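Call for Participants: Evaluation of the Brarkix Hand-Held Gripper Kit

Clarnero invites applications from individuals who wish to take part in the user evaluation of the Brarkix hand-held gripper kit. The evaluation will be held at our Vestby site and will run for 2 weeks. There are 20 places, and 19 of them remain open at the time of posting.

Background

Brarkix is a hand-held tool with two fingers and its own camera. A person uses it to pick up, move and set down everyday items, and the recordings are later used to teach robot arms to do the same work. The kit is to be offered to schools, workshops and small research groups. Before it goes on sale, Clarnero wishes to learn how people with no training in robotics get along with it during ordinary indoor tasks. The companion software, Mai, sorts the recordings and marks those that need to be repeated.

What participants will do

Participants will attend daytime sessions in a furnished room and will carry out short tasks with the gripper in one hand. Typical tasks include clearing a table, placing items in a box, and passing an object from the free hand to the fingers of the tool. Each task is repeated several times. The full group is expected to produce 3,000 recordings over the course of the evaluation.

After each session, participants will fill out a written form on grip, weight, comfort and the clarity of the printed guide. Critical remarks are welcome and will not affect payment or further participation.

Who may apply

Applicants must be 19 years of age or older and able to stand and use both hands for the length of a session. Left-handed applicants are especially encouraged to apply. No technical background is required. Persons employed by Clarnero, or by a firm that sells a competing product, are not eligible.

Setup and handling

A short introduction to the kit is given at the start of the first session. Participants are shown how to hold the tool, how to open and close the fingers, and how to start and stop a recording. The printed marker cube supplied with the kit is used during setup and should be handled by its edges.
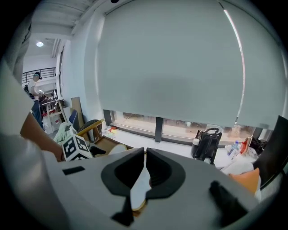
Participants may wear their own clothes and are asked to remove rings and bracelets before starting. Breaks are scheduled between tasks, and additional breaks may be taken on request.

Payment and privacy

Participants are paid for each session attended, including the introduction. Travel within the Vestby area is reimbursed on presentation of a receipt. The camera may record hands, clothing and other persons in the room – a consent form covering this will be provided before the first session. Participants may withdraw at any time and will be paid for sessions already completed.

How to apply

Applications should be submitted through the form on the Clarnero website no later than 5 Jul 2021. Please state which hand you normally use and the hours at which you are available. Applications received in June will be reviewed first. All applicants will be notified of the outcome in writing.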